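Wultier Community Help
Home > Craft and Play > Wooden toys

Board under the shape blocks has gone shiny in patches. Sand it, oil it or leave it alone?

Posted by Harnus
Viewed 2113 times

I have inherited a set of little wooden shape blocks from a relative who was clearing a loft, and with it a board made of pale planks which she used as a play surface. The blocks are fine. They have been chewed by two generations and seem to have taken it well.

The board is what bothers me. It has some sort of finish on it, a bit glossy, and I don't know what. It could be oil, it could be varnish, it could be whatever was in the shed in the year it was made. When the light comes from the side some parts look shinier than others. There are also two seams where the planks join, and my fingernail catches very slightly on the lower one.

I put it on the pegboard bench for a proper look.
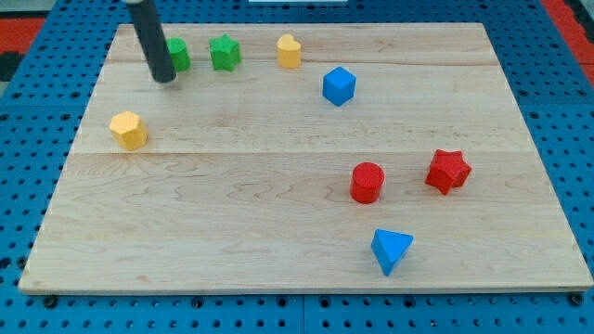
The board with some of the blocks on it. The wavy grain is in the lower plank.

Things I would like to know, in order of how much sleep I am losing:

Can I put oil on top of a finish I can't identify?

Should the seams be filled? My neighbour says yes, but my neighbour fills everything, including a perfectly good bird box.

Do the painted blocks need doing as well, or will I just take the colour off?

I have a tin of Mrema board oil, some 93 pence sandpaper of no known grit, and most of an afternoon.

3 replies

Cestell
Marked helpful by 15 members

Put the tin down for a minute. Oil will not soak into varnish. It sits on top and goes tacky, and then you own a very large flypaper.

Test it first. Turn the board over and let a drop of water sit somewhere that won't show. If it is still a neat bead after ten minutes you probably have varnish or lacquer. If it has spread and left a darker patch, the wood is bare or was oiled a long time ago, and oil is fine.

If it's varnish and it isn't flaking, I'd wash it with a barely damp cloth and stop there. Patchy shine is what happens to a surface people have used. If it really annoys you, go over the whole top lightly with 200 grit, always along the grain, wipe off the dust and put on one thin coat of a finish sold as safe for toys. Read the tin for drying time and then be more patient than the tin.

Leave the seams alone. Planks move a bit with the seasons and hard filler tends to crack out. A nail catching slightly is a job for a few strokes of fine paper, and I'd only worry if you could see daylight through it.

Wipe the blocks and do nothing else to them. Sanding will go through the colour on the corners first - the points of that green star would be bare before you'd finished your tea. If any of the paint is old and flaking, get a lead test kit before a child goes near them.

shedlight
Ours went shiny too. I used olive oil. Don't use olive oil.

plankandstripe

Agree with most of the above, but I would do the underside as well if you end up refinishing. Coat one face only and the board can cup. Mine did, and now anything round rolls to the middle.

Also throw away the mystery sandpaper, or keep it for the neighbour's bird box.

Harnus
Water test done, neat bead, so varnish it is. Damp cloth only. The oil has gone back in the cupboard and I have told the neighbour about the seams - he is taking it quite hard.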